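Nusberg 17 Latching Storage Bin: A Review After Too Many Months

Reviewed 12/11/22 by Manon Bergeron

I have owned more storage boxes than I have owned things worth storing. There's a cupboard in my hallway that is mostly lids, and the lids belong to bins that cracked, wandered off to college with a niece, or were quietly promoted to holding compost. So when I say I've spent a good part of this year with a plastic box and have opinions on it, please understand that I come to the subject with a history.

The box is the Nusberg 17. The 17 is meant to be the capacity in quarts, although the label on mine had fallen off by the time I thought to check. It's the low, wide one in the range, white, with a white lid and two black latches. It cost me 17 dollars too, which I assume is a coincidence, and shipping was extra, which I assume is not.

What I wanted it for

My desk. I work at a pale wooden desk with rounded corners and one of those holes in the top for cables, and over time it had grown a layer of small stuff: glue, tape, pens that were nearly dead but not dead enough, and a family of squeeze bottles I use for refilling other squeeze bottles. I needed something shallow that I could put it all in at the end of the day, shut, and shove under the bed in the spare room, where it would be somebody else's problem until morning.

Deep bins are wrong for this. A deep bin is a well. You drop a glue stick in and you hear from it again in the spring. The Nusberg is shallow enough that everything sits more or less in one layer, and I can find what I want without emptying it out on the floor. This is the best thing about it and I'd have been happy if the company had stopped there.

The bin

The bottom half is good. The walls let a little light through, so from the side you get a vague idea of what's in there, in the way you get a vague idea of who's behind a shower curtain. The rim is rolled over, which makes it comfortable to carry when full and gives it some stiffness. The sides slope in slightly toward the bottom. That costs you a little floor space, and it means that anything you stand up against the wall will sooner or later lie down. My small bottles all lie down. I've stopped arguing with them.

White on white has its own comedy. I keep a little white bottle with a pointed cap in mine, and I have twice declared the bin empty and put it away with the bottle still inside. If your belongings are colorful you won't have this trouble. If you're the kind of person who buys everything in white because it looked calm in the store, get the gray one.

It wipes clean with a damp cloth. Permanent marker came off with rubbing alcohol and some muttering. Mine has a faint blue stain in one corner from a pen that had been holding a grudge, and I've decided it's a feature.

The lid

Now we come to it. The lid is flat with a raised rim, and it has a recessed slot near one edge that I took to be a handle. It will take your fingertips. It will not take your fingers. You can lift the lid with it, but you can't carry the loaded box by it, and I'd urge you not to learn this over a tile floor as I did.

The latches are black plastic and stick out past the rim when they're open. When they're shut they're fine, with a solid clack that makes you feel you've accomplished something. When they're open they catch on sleeves, on charging cables, and once on a cardigan I was fond of. They're also what makes the lid so awkward to put down. It wants a surprising amount of desk. Set it next to the open bin and you have used up most of a modest work surface on the box that was supposed to clear it, and one corner of the lid usually ends up hanging over the side, waiting for a hip.

I've tried standing the lid on end against the wall. It slides. I've tried putting it underneath the bin, which works well until you want to close the bin. My current method is to put it on the chair and then forget and sit on it. It has survived this several times, so full marks for strength.

How it compares

Before this I had the Ukus, which is deeper and has a lid that simply presses on. The Ukus lid goes on easily at three corners. The fourth corner is a negotiation. It's cheaper, and if your box is going to sit in an attic undisturbed I'd buy that and spend the difference on lunch.

I also borrowed a Tichý from a neighbor for a few weeks. Lovely thing, hinged lid, no latches to lose, 43 dollars. I gave it back with real regret. The hinge solves the whole question of where the lid goes, and I thought about that more often than I'd like to admit.

Stutatness makes one that's nearly a copy of the Nusberg, down to the latches, but the plastic is thinner and the walls bow outward when it's full. Skip it.

How it has held up

I open and shut mine at least twice a day. I've had it since September of last year and both latches still work. One has gone a bit pale where it bends, and I'm keeping an eye on it. The company sells spare latches in pairs, which is decent of them and also slightly ominous. I haven't ordered any.

Stacking is fine with two. With three it develops a lean. The lids have a raised rim that's supposed to seat the next bin, and it does, provided you line it up with care and don't then walk heavily past.

Would I buy it again?

Yes, and I have, so now there are two, and two lids. I'd give the bin 81 out of a hundred and the lid a good deal less. Buy it if you want something shallow, sturdy, and easy to clean, and if you own a chair you don't need.

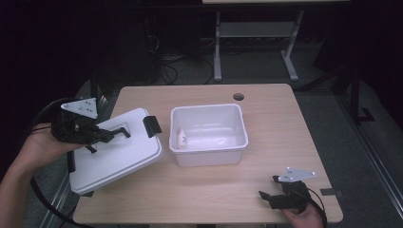
The Nusberg 17 on the desk, lid off, small white bottle inside.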